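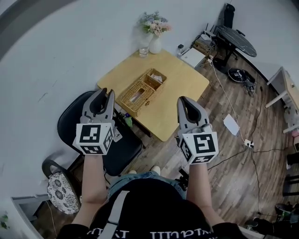

Week 5 handout: Reading a product sheet without being sold to
Module: Buying and Running Small Automation
Notes by Bijan Pakzad, revised 2023-10-28

Have this next to you in the session. The case is the Tusska hand-held gripper kit, sold by Olow. You will be asked for a buy, hire or leave-alone decision at the end, and "it depends" will be marked as a blank page.

1. What the kit is

A pair of grippers you hold yourself, one per hand, with a marker cube on each. You do the job, the kit records how your hands moved, and the recording is used to train a robot arm to do something similar. The arm is sold separately. The arm is always sold separately.

The markers are printed patterns that a camera can pick out, which gives the software the position and tilt of each gripper. If the camera loses sight of a cube, the software guesses. Olow's brochure calls this "graceful recovery". Last year's group called it several other things.

2. What it costs

Full kit, two grippers, chest strap and software: 2,125 pounds
Single gripper: 966 pounds
Hire, per month: 90 pounds
Labelling service (Triltska, optional): 700 pounds per batch

Work out how many months of hire equal the purchase price before you come. Then look at the single gripper price again, double it, and decide what you think the strap and the software are worth to Olow. I have my own view and it isn't generous.

The hire price leaves out the software after the first month. It says so on page nine, in grey.

3. What we found in use

We had the kit on hire through August. Setting up was quick once we had given up on the printed guide and used the one on the website, which is for the newer version but has the steps in the right order.

Comfort: fine for short spells. After a long run of picking up and putting down, the forearms complain before the software does.

Grip: good on anything with a bit of give. Thin flat things are a trial. A sheet of paper on a table will teach you patience, or at least vocabulary.

Calibration: needed every time the strap is moved. The strap is moved every time somebody goes for tea.

Support: Olow answered both our emails. The second answer was the first answer again with a different name at the bottom.

4. The rival

Abbasi sell a similar kit with a proper carrying case and no published price. You have to ask for a quote, and the quote comes with a phone call. Put this in your comparison table as a cost, under whichever heading you like.

5. Words to underline

When you read the Tusska sheet, mark each of these and write in the margin what would have to be measured before you believed it:

"natural motion"
"works in any room"
"minimal training"
"up to" - followed by any number whatever

The third one is a nice puzzle, as it doesn't say whether the training is for you or for the robot.

6. For next week

Bring one page with your decision, the total cost over a year and the one question you would put to Olow before signing. Keep the sums on the page. Spreadsheets sent as a link will be admired from a distance and not opened.

Reading: the Tusska sheet, all of it, including page nine.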